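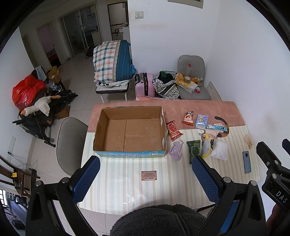

Parcels for the winter food drive go out in the second week of December this year, and the packing will again be done at the Brollgate hall on Mevar Street. We are changing how the boxes are filled, so please read this even if you have packed before. Last year too many parcels came back with split bottoms or crushed bread, and several households got three jars of pasta sauce and no pasta. A box with worn, slightly torn upper edges can still be used if the bottom is sound, but tape along the bottom seams first, inside and out. Small snack packets go in last, on top of everything else, where they fill the gaps and do not get flattened.

The new packing order is simple. Cans and jars go flat on the bottom, with the heaviest in the middle. Rice, flour, pasta and oats go on top of those. Boxed items such as cereal and crackers stand upright along the sides. Bread and snacks go in at the end. No parcel should weigh more than 10 kilos. There is a bathroom scale by the side door, and anyone can ask for a box to be checked before it is taped shut.

Each parcel needs a list. The lists are printed on yellow paper for households with children and white paper for all others. Tick the items as they go in and leave the list inside, facing up. If something has run out, cross it off and write what you put in its place. Please do not leave a blank. The drivers get asked about missing items at the door, and last year they had no way to answer.

What we need most

Donations have been steady since October, but they are uneven. We have enough canned beans, canned corn and tomato soup to last until spring. We are short of the following:

- cooking oil, in plastic bottles only
- canned fish and canned meat
- peanut butter
- long-life milk
- sugar, in small bags
- diapers, larger sizes
- dish soap and laundry powder

Check the date before you bring anything in. Food has to be good through the end of February. We had to throw out six crates of donated food after last winter's drive, most of it past its date when it arrived, and the hall was charged for the extra trash pickup.

We can't take homemade food, opened packages, alcohol or anything that has to be kept cold. The hall's refrigerator is shared with the lunch club and is full most days. Fresh fruit is fine if it comes in during packing week – apples and oranges hold up best. Pears and bananas do not.

Where to bring it

The drop-off point is still the front lobby, open from 9 in the morning until 6 in the evening. Skendo, the hardware store on the corner, has a collection bin next to its registers and keeps longer hours. The bin is emptied every evening, so there is no need to call ahead. Please don't leave bags outside the hall after closing. Two were torn open by animals in November and the whole lot was lost.

Cash gifts can be made at the front desk or by bank transfer, using the details on the back page. The drive has raised $2000 so far, and most of it will go toward oil, milk and diapers. We buy these by the case, so a small amount goes further through us than it does at the supermarket.

Boxes and deliveries

We also need more boxes. Grocery boxes and moving boxes in the small size are both good. Fold them flat if you can, but leave them open if folding would tear the flaps. Boxes that have been damp are no use, even after drying, as the board goes soft and gives way under cans.

Aerts Bakery is lending its van again for the two delivery days. The van will take the north side and the apartments by the canal. We still need 10 people with their own cars for the other routes. Each route takes under two hours and most have parking. The stairs at the old mill building are steep, so that route should have two people. A sign-up sheet is on the lobby board, with the start times next to each route.

Drivers should knock and wait. If there is no answer, bring the parcel back to the hall and note the time on the route sheet. Parcels should not be left on steps or with neighbors unless the household has asked for that, in which case it will be written on the label.

To request a parcel, for yourself or for someone else, fill in the short form at the desk or phone the hall before noon. Requests close at the end of November.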